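4.2 건조대라는 중간 지대

설거지에 관한 연구는 대체로 물을 잠그는 순간에 끝난다. 세제 사용량, 물 온도, 손목의 각도까지 측정해 온 선행 연구들이 정작 그릇이 선반으로 돌아가기까지의 긴 시간에 대해서는 약속이나 한 듯 입을 다문다. 본 절은 이 공백을 다룬다. 우리는 클라르넨(Clarnen) 지역의 75가구를 대상으로 7월 한 달간 식기 건조대의 사용 기록을 받았고, 응답자들이 이 기록을 설거지보다 귀찮아했다는 점을 미리 밝혀 둔다.

면접에서 가장 자주 나온 말은 "마르면 넣는다"였다. 그런데 기록지를 보면 마른 그릇이 들어가는 일은 드물고, 대개는 다음 그릇을 놓을 자리가 없을 때 비로소 들어간다. 건조대를 비우는 동기는 건조의 완료보다 공간의 고갈에 가깝다. 한 응답자는 자기 집 건조대를 "문 없는 찬장"이라고 불렀다. 우리는 이 표현을 분석 범주로 채택할지를 두고 두 번 회의했고, 결국 채택했다.

배치 방식에도 같은 긴장이 있다. 철망형 건조대는 가로살과 칸막이로 그릇의 자세를 미리 정해 두는 물건이다. 접시는 세우고 컵은 엎으라는 것이 설계자의 생각이라면, 사용자의 생각은 우선 손에서 내려놓는 것이다. 유리잔은 특히 규범을 잘 벗어난다. 그림 3의 호박색 유리잔은 흰 철망 건조대 안에 옆으로 누워 있고, 둥근 바닥은 오른쪽을 향한다. 위쪽 가운데에는 아직 빈 자리가 남아 있다.
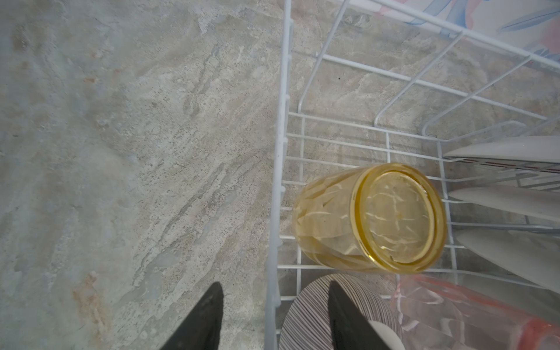

그림 3. 돌무늬 면 위의 철망형 건조대와 옆으로 놓인 유리잔.

이런 배치를 부주의의 결과로만 읽는 것은 성급하다. 플레데턴(Fledeton) 예비 조사에서 잔을 눕혀 둔다고 답한 사람들은 나름의 이유를 댔다. 엎어 두면 안에 김이 찬다는 사람이 있었고, 세워 두면 팔꿈치로 친다는 사람이 있었다. 원래 그렇게 한다는 답도 적지 않았는데, 부호화 과정에서 우리를 가장 오래 괴롭힌 것이 이 답이다. 처음에는 '무응답'으로 분류했다가 '습관'으로 옮겼고, 마지막에는 '가풍'이라는 항목을 새로 만들었다. 두 부호화 담당자의 의견이 끝내 갈린 20건은 표 5에 따로 실었다.

건조대가 놓이는 면에 대해서도 짚어 둘 것이 있다. 무늬가 복잡한 조리대를 쓰는 응답자들은 물자국이 눈에 덜 띈다는 점을 장점으로 꼽았고, 같은 응답자들이 몇 문항 뒤에서는 부스러기가 안 보여 곤란하다고 불평했다. 동일한 성질이 청소를 면제해 주기도 하고 방해하기도 하는 셈이다. 민무늬 조리대를 쓰는 쪽은 물자국도 부스러기도 다 보인다고 했으나, 그래서 더 자주 닦는다고 답하지는 않았다.

수집된 기록은 모두 약 400건이며, 그중 주말 기록은 빠진 칸이 많아 체류 시간 계산에서 제외하였다. 주말에 그릇이 어디에 있었는지는 본 자료로 알 수 없다. 다만 월요일 첫 기록의 상당수가 '가득 참'으로 시작한다는 점은 참고할 만하다. 다음 절에서는 건조대를 아예 쓰지 않고 행주를 까는 가구를 검토한다.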